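Stinthorpe laundry puts gripper purchase on next budget

July 7, 2020

Stinthorpe, a laundry service that washes for care homes and small hotels, plans to buy hand-held grippers before it spends anything on a robot arm. The proposal went to the company's owners this week and sets out what the plant would need in order to start training a machine to handle mesh laundry bags.

The bags are the slow part of the line. Each resident's small items travel in a zippered mesh bag, and every bag has to be picked up, turned the right way, opened and emptied by hand after drying. The fabric folds over on itself and the zipper ends up somewhere different every time.

Under the plan, workers would do the same job they do now while holding a gripper, and the recordings would be used later to teach an arm. The company has been trying the method on a single table with one style of bag.
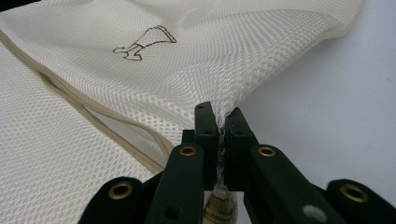 The price of a gripper in the proposal is $1,299, including the mount but not the camera. Stinthorpe wants two to start with, so that one person can hold the fabric down with one hand and work the zipper with the other. A quote from a second supplier, Bednarek, came in lower but left out spare finger pads, and the plant expects to go through pads quickly.

Pads are listed as a running cost in the proposal, next to gloves and zipper repairs. So are memory cards and the staff hours needed to label recordings. The owners had asked for those lines after an earlier draft covered only the hardware. That draft also left out freight, which is now shown separately for each supplier.

The staff hours are the larger worry. A worker at the test table is a worker missing from the folding line, and the summer is busy for the hotel side of the business. The plan calls for sessions on slower afternoons, with a target of 100 usable recordings before anyone asks for more money.
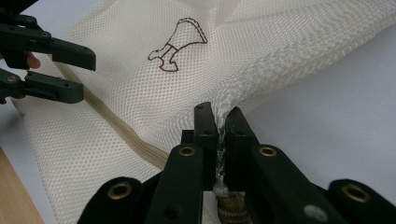 Rosário Abreu told the owners that the target was too low to prove much, and that the plant should budget for a second style of bag from the start. A machine that only knows one zipper, she said, would be no use on a Monday morning when the hotel bags come in. She asked for a line covering outside help with the labeling as well, and said she would sooner see the purchase delayed than see the recordings pile up on a drive.

The owners agreed to add the second bag style but held off on the outside help. A decision on that is due once the first recordings have been checked.

Wagner Toledo, who drew up the proposal, said the arm itself would be leased. The leading candidate is a tabletop model from Brovovik with a two-year term. Buying it outright was ruled out early. The plant's current press was bought that way, he said, and the company was still paying for it when the layout of the floor changed and the press had to be moved.

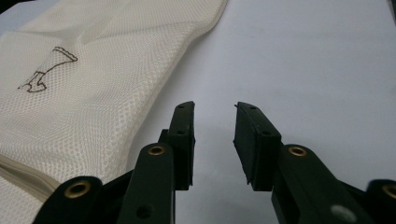 Space is a smaller item but it is in the budget too. The test table stands where clean carts are parked at the end of a shift, and the carts would need a new spot before an arm could be bolted down. An electrician has looked at the wall and wants a separate circuit. The plan also sets money aside for a guard rail and for a half day of safety training for each shift.

Software is the item with the least detail. Stinthorpe has a trial license for a package called Lostinine, which sorts the recordings and flags the ones where the grip slips. The trial runs out at the end of the summer, and the supplier has not yet given a price for a site of this size. The proposal leaves that line blank with a note to fill it in before any lease is signed.

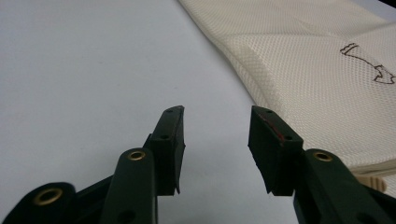
No jobs are to be cut under the plan, according to the proposal. Workers now assigned to bags would move to folding and packing, where the plant has had openings since spring.

The order for the grippers is expected to go out this month if the owners sign off on the revised figures. The lease on the arm would be taken up in December, when the next budget is set.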